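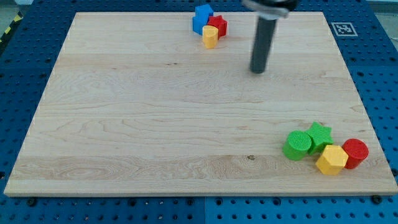 Pale planked board on the blue pegboard table.

October 31, 2018

Flalgate walking guide, notebook entry after the second visit

Back from Flalgate last night with sore feet and a full notebook. What a town! I went expecting to fill gaps in the old town chapter and came home wanting to redraw the whole route. Writing it up now while it's fresh, so Poonam can mark up the draft map.

Started at the lower bridge as planned. The climb to the market hall took 19 minutes at a slow pace with two stops for the view, which is kinder than the draft says. The draft has 30. I think Petro Panasiuk timed it in August, in the heat, carrying the big camera bag, so no blame there. Change it to 19 and mention the bench halfway up.

The market hall is a joy. Iron roof, pigeons, a man selling nothing but plums. Opening hours on the door don't match the ones on the tourist office leaflet — need to ring and ask.

River walk: go clockwise. I did it both ways to be sure. Going clockwise you come round the bend by the old dye works and the whole skyline opens up, church first, then the grain tower, then the hills at the back. Going the other way you get it all over your shoulder and miss it. Worth a bold line in the text.

Lunch at Başaran, on the square behind the library. Lentil soup, flat bread straight out of the oven, tea in small glasses. I'd happily go back to Flalgate for the soup alone. Closed in the afternoon until 5, so the guide must say lunch or supper and nothing between.

The number 33 bus now stops at the top of Dutero Hill, so anyone who can't manage the steps can still see the viewpoint! Very pleased about this. The stop isn't on our base map at all. Last bus down is early in winter, and I forgot to write down the time. Silly.

Didn't get to the Grivano quarter beyond the first two streets. Tiled house fronts, lots of them, green and mustard, and some lovely old shop lettering. It deserves a half day of its own and I'd like to split it off from the old town walk.

To do
Ring market hall re hours
Winter timetable for the 33
Poonam Bhardwaj to add hill stop and flip the arrows on the river walk
Ask Petro if he has any shots of Grivano, mine are all too dark
Check spelling of the dye works street, two signs, two versions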